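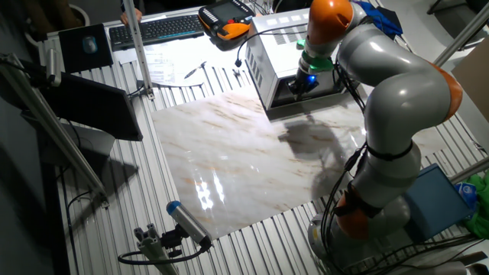 Open day at the Feditz stone and surface works, 2026-10-29

Wimer has had stonecutters since 1892, and I do love an old trade, so off I went with a thermos and my good shoes. What I wanted most was a long look at the polished panels – white, with those tan and brown streaks running slantwise.

Even the plain gray surfaces got a look from me, close up.

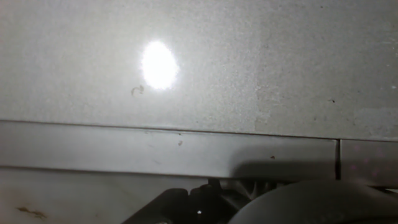 Fine speckles on gray, and one bright spot of light.

After 15 minutes I was back admiring the brown veins beside the silver and black appliance, quite happy to stay put.
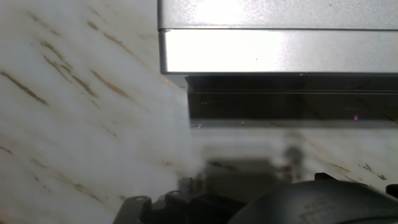

Getting there

The bus from Leiva takes 80 minutes, with 2 stops.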